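Search this book
Enter keyword
Go

Chapter 7: Who Gets to Govern? Coalitions, Deals and Thin Majorities 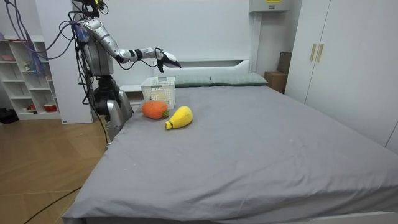
7.1 The night the numbers didn't add up

I started out covering politics for a small paper in Wijaya, and the first election count I sat through ended at two in the morning with no winner. Well, that's how it felt. The Netby Alliance had the most seats and its supporters were singing in the car park, but it didn't have a majority, and I had a headline to write. I wrote that the Alliance had won. My editor, Ikechukwu Tijani, crossed out "won" and put "came first" in its place, and I've been fussy about those words ever since.

Wijaya has a parliament of 100 seats. The Alliance took 46, the Labour Union took 41, and the other 13 went to a regional party from Baduvico that hardly anyone in the capital had bothered to interview. You can probably guess whose phone started ringing the next morning! With 13 seats they could put either of the big parties over the line, and they knew it.

Before you read on, grab a pencil and work out every pairing that gets past 50. I'll wait. (Leave out the Speaker's vote for now - we'll get to that in 7.4, and it makes a bit of a mess of things.)

7.2 What a majority is for

In a parliamentary system, voters choose the members, and the government has to keep the confidence of those members. So a party can come first and still end up in opposition, which always gets a groan when I bring it up in class. Students tell me it feels like cheating. I felt the same way at 19, and I'd ask you to park that feeling until you've read the Munduler case at the end of the chapter, where the second and third parties governed together for a full term and were then re-elected.

There are a few ways out when no party has the numbers. Two or more parties can form a coalition and share the cabinet jobs. A single party can govern as a minority, with a written promise of support from a smaller one, usually on budgets and confidence votes. Or it can go without any promise at all and hunt for votes bill by bill, which is tiring for everyone and can last far longer than the commentators expect.

The Baduvico members picked the second road. Their agreement with the Alliance ran to just 2 pages and was mostly about rail fares and a hospital. It was signed in February, and I still have my photocopy, coffee ring and all. We'll go through it line by line in the next section, so keep your list of pairings handy.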